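Wrist grippers for floppy bags: stiff parallel fingers or the soft pads?

Asked by esedgwick in Robot Arms & Grippers
Viewed 30 times this July, 26 of which were probably me checking for answers

I have a two-arm bench setup and one job that is eating my life: put fruit in a canvas tote, then pick up the tote. The fruit part is fine. A lemon wants to be picked up. The tote has no such ambitions.

Right now I'm on plain black parallel fingers, the kind with no give in them at all. I have been offered a trade for a set of Dolau soft pads, which a guy at Birmont swears by, though he only ever picks up bottles. Before I unbolt anything I'd like to hear from somebody who has run both on cloth. 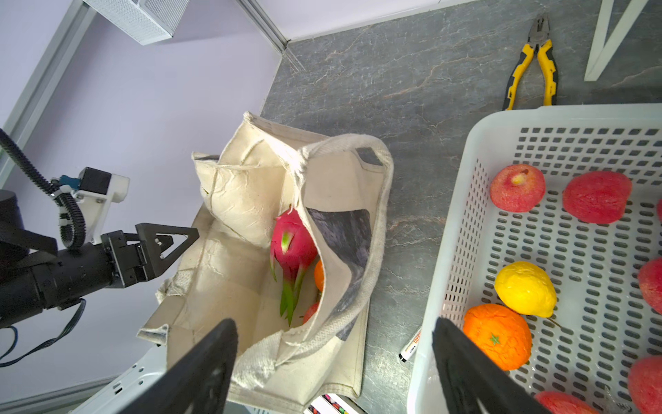

Arms are position controlled with a current limit on the fingers, one small camera per wrist. The usual plan is that one arm keeps the mouth of the bag open while the other does the loading. With the current limit low, the fabric slides out of the fingers as soon as there's any weight in the bag. With it high, I worry about the peaches, because I'm using one limit for everything (yes, I know).

So, three things.
Do soft pads hold canvas better or just differently?
Does anyone grab by the handles, or is that a trap?
Is there any point in moving the wrist camera back? Half of what it sees up close is its own fingers.

Budget is whatever I can hide under "cables."

3 answers

dimstead_stu
Accepted answer, 11 votes

I did this comparison last winter with our laundry rig, so cloth all day long. Short version is keep the stiff fingers and fix your grasp.

Soft pads are lovely on fruit and bad at edges. Canvas has a hem, and a hem is the only part of a tote that behaves like an object. Stiff fingers closed across a hem will hold surprisingly well, as the thick part can't pull through the gap easily. Soft pads wrap around it, feel very reassuring, and then let it roll out when the load swings. I ran 30 lifts with each on the same bag and dropped it 11 times with the pads. The stiff ones dropped it twice, and one of those was me leaning on the e-stop.

What I'd do:
Go in low on the rim with the fingers nearly shut already. A wide opening approach just pushes the fabric away.
Close, wait half a second, pull back around 15 mm, and look at the finger position again. If they have closed further you've got a single layer slipping. Open and retry.
Set the current limit per object class. It's one line in most controllers and you already know this. 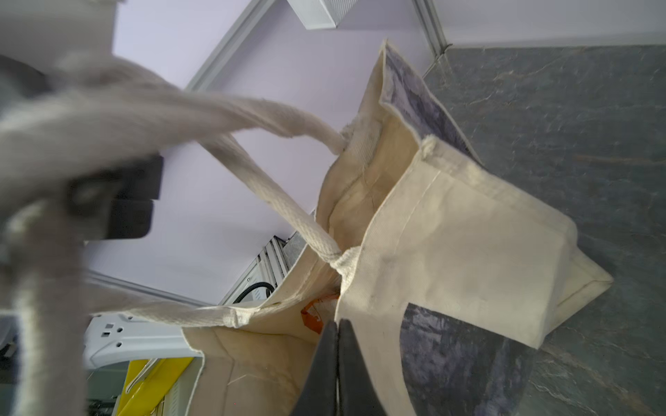 Fingers closed on the rim, seen from the wrist camera.

Handles are a trap for the first grab. They flop wherever they like, and up close they blur into a pale nothing that your detector will call background. Take the rim first, get some tension into the bag, then have the other arm go for a strap if you really need one.

On the camera: moving it back helped me less than tilting it. You want to see the fingertips and whatever is just past them. Seeing the fingers themselves is fine, and it's free calibration if they ever get knocked.

Stuart Hulme

greenwood_arms
4 votes

Mostly agree with the above, but don't throw the pads out. We put a pad on one finger and left the other bare. Looks ridiculous, works OK on both cloth and peaches. Glue it with something you can peel, we used the permanent stuff and now that finger has a beard.

Also check your cable slack at the wrist before you blame the gripper. Ours was tugging at full reach and I spent most of a week tuning force gains for what was a zip tie.

knuckle_joint
-1 votes

why not use a box

Comments on the accepted answer

esedgwick: Did the pull-back check tonight. It catches the single layer slips almost every time, thank you. Per-object limits also in, it was in fact one line, I would like the last month back.

dimstead_stu: Which limit did you settle on for the bag?

esedgwick: Whatever the highest one was that didn't trip the fault light. I'll write it down when the number stops changing.

knuckle_joint: still think box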